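# Teaching the drinks machine task by remote control

Cledwyn Bowen, Ellosberg workshop, 9th October

We have been teaching a two-handed robot to use a drinks machine. An operator sits in the next room in a headset and a pair of gloves, and the hands copy what the operator's hands do. Each try is recorded from start to finish. Later the recordings go into training, and the robot gets to try the task by itself.

The task has a short name, Grellwood, after the street where we first set it up. It covers one drink: put a cup in place, start the machine, wait, take the cup out, and set it down on a side table. A person does all of this without thinking. Through gloves, with no feeling in the fingertips, it takes practice.

Most of this page is notes from the sessions, kept together so that new operators at Ellosberg and at Fanaldale can read them before they put the gloves on. The full set is 2232 recordings at the time of writing. That includes the bad ones, which we keep and label.

## Before the first try

**Matching the hands.** The operator opens both hands flat, makes a loose fist, then touches thumb to each finger in turn. We do this at the start of every session, even when the same person is coming back after lunch. Gloves shift. If the thumb is off by a little at this stage it will be off by a lot at the cup.

**Where to rest.** The hands come up to chest height and stop. New operators tend to let their own arms sag while they listen to instructions, and the robot sags with them. Pause the link if you want to scratch your nose.

**Looking around.** The head view is what you get, and your own hands will block part of it. Move the head before you move the hand. It feels slow for the first few tries and then it stops feeling like anything.

## Around the cup

The space where the cup goes is small, and two hands fill it quickly. We settled on one rule early: one hand works, the other waits close by. Which hand does which is up to the operator, but it has to stay the same for the whole recording. Switching halfway gave us tries that looked fine on screen and were of no use in training.

The working hand comes in slowly with the fingers straight. Curling them too early means the knuckles get there first. Lloyd, which is our name for the control software, has a slow setting that cuts hand speed to 60 percent, and everyone is asked to use it from the moment the fingers pass the front of the machine. Experienced operators turn it off sometimes. Their recordings are not better for it.

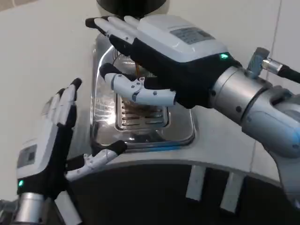
Thumbs are the hard part. In the glove your thumb knows where it is, and you stop watching it. The robot's thumb is a different length from yours and bends at different places, so the two drift apart as you reach. We tell people to look for the thumb tip first and the fingertips second. If you can't see the thumb tip, hold still, shift the head, and find it again before closing.

**Closing on a cup.** Close until you see contact, then a touch more. The gloves give no pressure back, so the only guide is what you can see. A soft cup will change shape if you go too far. A hard one will slide. Either way, open again and start the grip over, and let the recording run while you do it. Recoveries are worth having, and for the first few weeks we threw them away.

**Lifting.** Go forward out of the machine before going up. Almost every spill on our list came from lifting first. The rim catches on something, the cup tips, and that is the end of that try.

**The waiting hand.** It should be near enough to help and far enough away to stay out of the view. Some operators use it to steady the cup on the way out. This is allowed, and it's marked separately so the two ways of doing it don't get mixed up.

## After each try

**Marking.** The operator says "good," "fixed," or "failed" out loud, and the second person types it in. "Fixed" means something went wrong and was put right without stopping. If the two people disagree, the lower mark goes in. There is no discussion until the break — it eats the session.

**Resetting.** Stop the link, then step up to the machine. Never reach in with the link live, even for a second, even if the hands look parked. Empty the tray and wipe down the steel. Put the next cup in a new spot on the side table. If the cup always starts from the same place, the robot learns the place and ignores the cup.

**Breaks.** Four tries, then gloves off. This was set at ten in February and people's wrists complained. Quality dropped toward the end of each run too, which was easy to see once we lined the recordings up by order.

## By hand instead of by glove

For parts of the task we also guide the arm directly. The motors are set soft, one person holds the forearm and walks it through the path, and the arm stores the movement. It works well for large motions, such as the swing from the machine to the side table. It works badly for fingers. You can't place a thumb and a finger at the same time with your own hands and keep the wrist level as well.

Hold the arm by the metal sections behind the wrist. Keep away from the cable connector on top. It is sturdy, but the cable is not meant to be pulled sideways, and replacing it cost us most of a day at Fanaldale.

We record the guided paths separately and use them for the arm only. The glove recordings supply the hands. Joining the two leaves a small jump at the wrist, and we haven't found a clean way to smooth it. For now the join is placed where the cup is already well clear of the machine — a small jerk there does little harm.

## What we are doing next

The next block is 200 tries with cups of other sizes, split between the two sites. Fanaldale will take the tall ones, as their side table is lower. We'd also like more recordings by left-handed operators. At present we have one, and his sessions are the only ones where the left hand does the closing.

New operators should read the reset section twice and bring glasses if they wear them. The headset fits over most pairs. Sessions can be booked on the sheet by the Ellosberg control room door.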